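Notebook - whole-body basket task, mock bedroom
23 May 2026
Entry by Letay Yimer

Big change to the method, and I'm really excited about it. Until now we trained the low reach and the nightstand reach as two policies with a hand-written switch between them. Mekdes Alemayehu has been saying since February that the switch is where we lose most episodes, and the logs back her up: of 87 failed runs she went through, the largest pile sits right at the handover. So the switch is gone. One policy now outputs arm targets plus a torso height and pitch, and it picks its own posture - crouch, kneel, stand - from the head view and joint state.

Settings for this round (branch Rovness):
action chunk 8 steps, history 3 frames
head view only as policy input, room view kept for scoring
tether slack checked before every run, please keep doing this!

What I like best is how the torso and arm now move as one thing. The old version would settle the hips, stop, then start the arm, and you could hear the pause. Mekdes wants to compare against the Gebremichael baseline before we get carried away, which is fair. I'm getting carried away anyway.

To do: sweep the floor, re-tape the head cable, ask Collimis about spare wrist blocks.

Head view, hand over the basket:

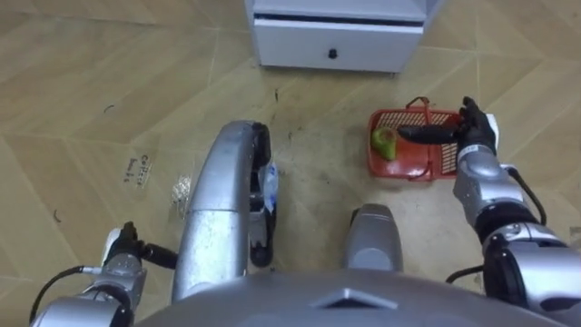
Room view, on its feet and reaching down:

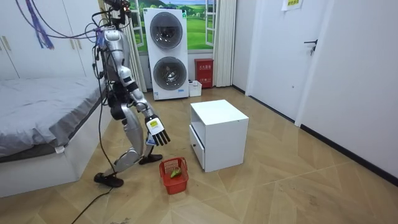
Kneeling, fingers on the rim:
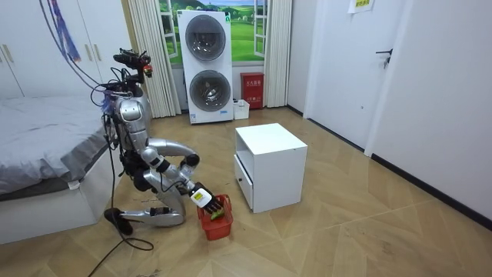 Upright, basket on the nightstand:

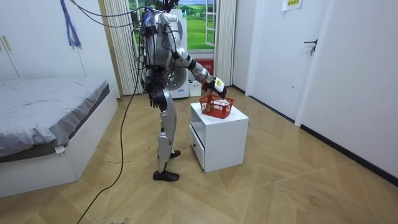

Why not give the policy the room view as well?
It would probably help in this room, but the policy would then depend on a fixed camera, and we want it to run at the Lurnurcombe site, where there won't be one.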